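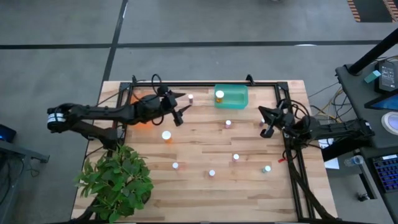

Unit 4 of the course covers bimanual pick and place, and students should read these notes before their first bench session. The term project asks each team to program a two-arm station to collect small containers from a tabletop and put them into a bin. Teams will meet the main difficulty early: the containers stand at scattered positions, some of them close to one gripper and far from the other, and the single bin is near the top center of the table, where both arms may need to reach it. A plan that treats the arms as two independent machines will produce conflicts over the bin. Teams are therefore required to write an allocation rule before they write any motion code.

4.1 Allocation of objects

The simplest rule divides the table down the middle and gives each arm the containers on its own side. Students may begin with this rule and must state its limits in the report. A container near the dividing line can be reached by either arm, and the better choice often depends on which arm will be free first. The Brouwer worksheet, distributed with these notes, gives a blank table for recording the rule chosen and the cases it does not cover.

4.2 Shared space

The area over the bin is to be treated as a shared zone. Only one arm may be inside it at a time. The other arm waits at a hold position defined by the team and marked on the submitted layout drawing. The zone must allow for the full width of the gripper and for any container it is carrying. Cables are part of the arm for purposes of clearance.

4.3 Grasping

Containers of different sizes require different gripper openings and approach heights. A tall bottle may be gripped along its body, below the cap. Short containers leave less room between the fingertips and the wood, and the approach should be slowed over the last part of the descent. Translucent plastic and reflections on the tabletop can mislead the vision software, so detections should be checked by eye before the first run of each session.

4.4 Recording trials

Each team will submit 54 recorded trials. A trial begins when the arms leave their hold positions and ends when both have returned. Failed trials are kept and labeled with the cause. Files are uploaded to the Jorneck folder under the team number.

4.5 Assessment

The project report carries 70 percent of the unit grade. The remainder is given for the demonstration, which takes place in April in Room 1038, Varnutmont Building. Teams of 2 are expected; requests to work alone must be made in writing to the Uststead teaching office by Tuesday, March 13, 2018.

Reading for next session: worksheet pages on hold positions and collision checking.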